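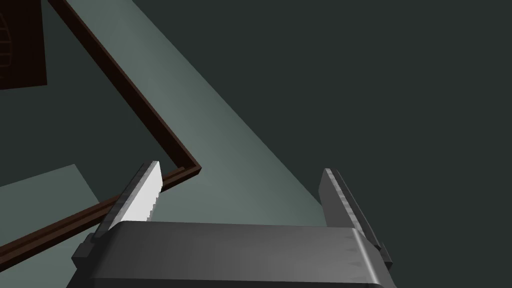

Singers wanted for the new Hultus album! We need up to 200 voices for the closing track, recorded in July at Toseck, and you don't have to read music. 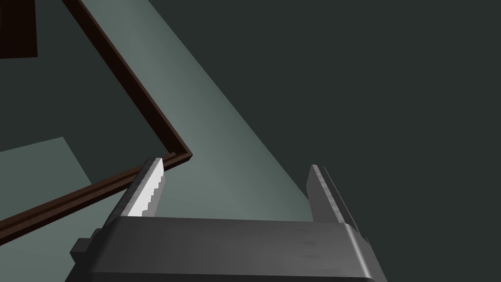 Rehearsals run over two evenings, and we'll send you the tune beforehand so you can hum it on the bus. Two lines of singers will face each other, a bit like the pair of upright fingers on the gripper, with the band at one end. Bring water and flat shoes.

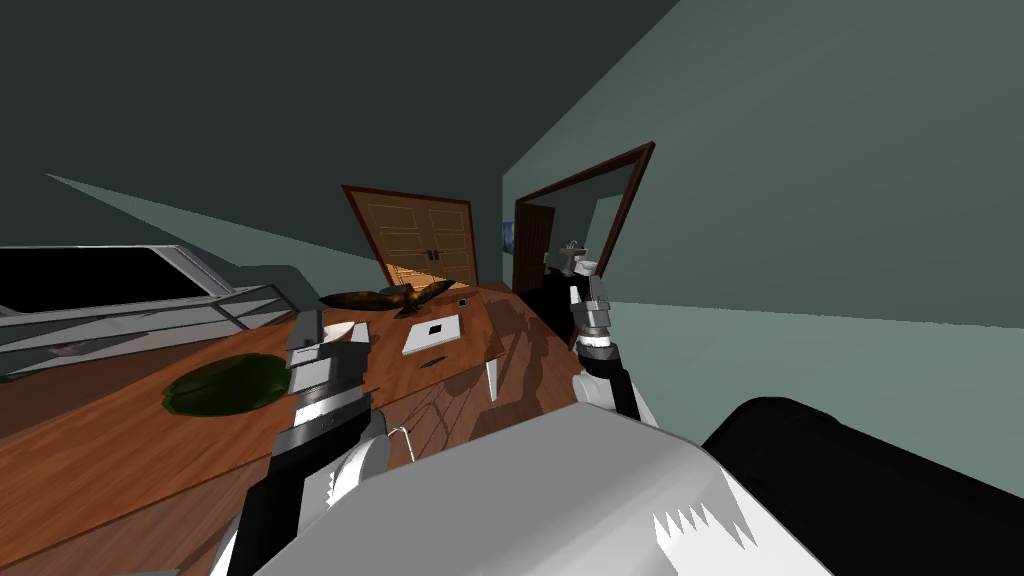

MacPherson, who sang on the last record, wrote that the low parts were the most fun, so basses, please come!

To join in, send us your name and voice type.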